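How to Give a Short Talk Without Wanting to Move House Afterwards

By Mireille Khalaf
Updated Oct 27, 2023

At some point a person you like will ask you to "say a few words". They will ask by email, weeks ahead, when the whole thing feels like it will happen to a different and braver you. You will say yes. Then the programme arrives and the few words have become ten minutes, with your name spelt wrong and a title you didn't choose.

I have given a fair number of short talks, some of them good. I have also stood in front of 297 seats at the Majali in Gundlow and forgotten the word for "bridge" during a talk on bridges. What follows is what I do now. It's meant for a talk of five to fifteen minutes, in front of people who are mostly on your side or at least sitting down.

What you'll need

A pen and paper
A clock or a phone with a timer
Some blank cards, the stiff kind
One friend willing to be bored
Water, and something to drink it from

Step 1. Find out what you've agreed to

Write back and ask how long you've got, who is in the room, who speaks before you and whether there is a microphone. Ask what time they want you there as well as what time you start, as these can be hours apart and the gap is never catered.

Ask whether the time includes questions. "Fifteen minutes" might be fifteen minutes of you, or it might be ten of you and five of a man telling you about his brother's boat. Plan for the shorter one.

If the answers are vague, ask again. Organisers are busy and will happily leave you to guess. Amparo Benítez once prepared a lively talk about garden birds for what she took to be a family day, and walked in on the yearly meeting of a roofing trade body. She says it went fine. She also says she will never speak of it.

Step 2. Write one sentence

Before anything else, write down the thing you want them to be able to repeat at the bus stop. One sentence, no "and" in it if you can manage. Mine for the bridge talk was "Old bridges fall down from the bottom". Pin it somewhere.

This will take far longer than it should. You'll find that you have five things to say and love them all. Pick one. The others can go in another talk, which you will no doubt be asked to give just as you've sworn off the whole business.

Step 3. Write it out, then cut it

I write the whole thing in full the first time, badly, as if I were talking to my aunt. My first go at the bridge talk came to 1522 words. The slot was ten minutes. Read aloud at a human pace, that was nearly twelve, and I hadn't allowed for breathing or for anyone laughing (they didn't, but one must leave room).

Things to cut first:

Your life story, unless it's the subject
Any line that starts "Before I begin"
The second example, where there are three
The joke you are most proud of

That last one hurts. Keep it if it made your bored friend laugh. If you had to explain to your friend that it was a joke, you know what to do.

Step 4. Learn the first line and the last line

Learn these two by heart, so well that you could say them while being chased. Everything in the middle can be done from cards. The beginning is when your nerves are worst, and the end is where most people wander off into "so, yeah, that's sort of it, really". Applause for that kind of ending is always late and a bit puzzled.

A good first line goes straight in. "In October the road to my village disappeared." People look up for that. They don't look up for "Hi, can everyone hear me?", which in any case gets an answer only from those who can.

Step 5. Make your cards

One idea to a card. Write big. Four or five words each, no more, and number them, for the day you drop them. You will drop them.

Leave off whole sentences. If there's a sentence on the card you'll read it, head down, and the audience will get to know your parting. The exceptions are names and numbers. Write those out in full, and if a name is hard to say, write it the way it sounds. Qusai Hijazi, who has been introduced wrongly at every event he's ever attended, asks me to stress this.

Slides? If you must. Have fewer than you think, and be ready to do the talk without any. My own limit is 2.

Step 6. Say it out loud, standing up

Reading it in your head doesn't count. In your head you are fluent and have a nice voice. Stand up, set the timer and say it to the wall, then the dog, then the friend.

Ask the friend one question afterwards: what was it about? If they say your sentence from Step 2, or near enough, give them dinner. If they say "bridges, I suppose?", give them dinner anyway and go back to Step 3.

Run it three or four times over a few days. I know people who do it 100 times and come out sounding like a lift. Stop while you still find it a bit interesting.

Step 7. Sort out the water

Nerves dry your mouth. It starts with a small click on the letter T and ends with your top lip stuck to your teeth. So have water to hand, and sort it out yourself instead of trusting to luck.
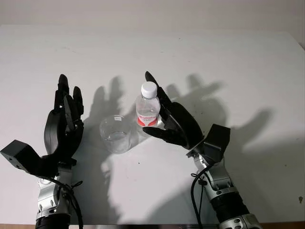 Photo: Rasha Sayegh

Still water only. I shouldn't need to say this, but I have heard a man burp into a lapel microphone at a wedding, and so have all the other guests, and it's on the video.

Loosen the cap before you go on. Your hands will be damp and shaky, and wrestling a sealed bottle in silence makes for a long minute. Better still, pour a glass beforehand and fill it no more than halfway. A full glass in a trembling hand tells the back row everything.

Put it on the side you don't wave with. I'm a right-hand waver, so mine goes on the left and a good way in from the edge, and well away from the laptop, the notes and the next speaker's notes. If there's only a lectern with a sloping top, put the water on the floor by your foot and remember that it's there.

Take your sip at a full stop. Finish a thought, drink, carry on. It feels to you like a whole afternoon. To the audience it looks like confidence, and it gives them a moment to take in whatever you just told them. I now plan one in, and write SIP on the card. I have only once read it out.
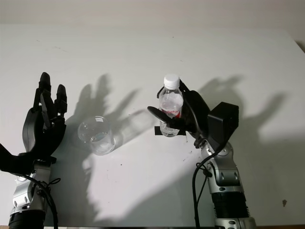 Step 8. Get there early and be a nuisance

Turn up before the audience does. Stand where you'll stand. Say your first line to the empty chairs in your real voice, the one that feels too loud. Find out where the clock is, and if there isn't one, take off your watch and lay it where you can see it without a big show of checking your wrist.

Try the microphone. If it's on a stand, learn how it goes up and down, as the speaker before you will be either a giant or a child. If you're handed one, hold it near your chin and leave it there. Most people start at the chin and by the end of the first card they're talking to their belt buckle's personal assistant.

Find whoever is running things and ask how they'll tell you that time is nearly up. At the Florano evenings, Rami Sfeir stands at the back and slowly puts on his coat. It works on everybody.

Step 9. Walk on, stop, breathe, start

Get to your spot. Put your cards down or hold them, but decide. Look at the people. Breathe out – out, since you've been breathing in since breakfast – and say your first line.

Pick out three friendly faces in different parts of the room and talk to each of them in turn. Ignore the man with his arms folded. He may be cold. I once spent a full ten minutes trying to win over a scowl in the third row, and he came up afterwards to say it was the best thing he'd heard all year and he'd left his glasses in the car.

Go slower than feels right. Then a bit slower than that. Keep your feet still unless you have somewhere to walk to, and keep the coins out of your pockets.
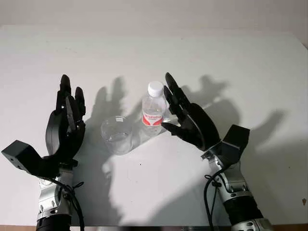 When you lose your place, and you will, stop talking. Look at the card. Find the next idea and say it. Don't say sorry and don't tell them you're lost. They have no copy of the script, so as far as they know you were always going to pause there and look thoughtful. If the word itself has gone, describe it. "The thing that goes over the river" got me a laugh in Gundlow, and I took it.

If something breaks, wait for it to be fixed or carry on without it. The worst choice is to talk about it while five people come up in turn to press the same button.

Step 10. Take questions, but not too many

Repeat each question before you answer it. The people at the back couldn't hear it, and you get a few seconds to think. If you don't know, say "I don't know" and leave it there. It's a short sentence and people rather like it.

Now and then you'll get a question that's really another talk. Let it run for a bit, nod, say "thank you" as soon as they breathe, and look at someone else with great interest.

If there are no questions at all, say your last line again in slightly different words, thank them and sit down. Silence mostly means they want their tea.

Afterwards

Write down two things that worked and one that didn't, that same evening, then put the cards in a drawer. I keep mine in an old Truteo biscuit tin. The bridge ones are in there too, with the missing word written across the top in red.

Then check your email. Someone in the audience will have been very taken with your talk, and will be wondering if you might say a few words at theirs.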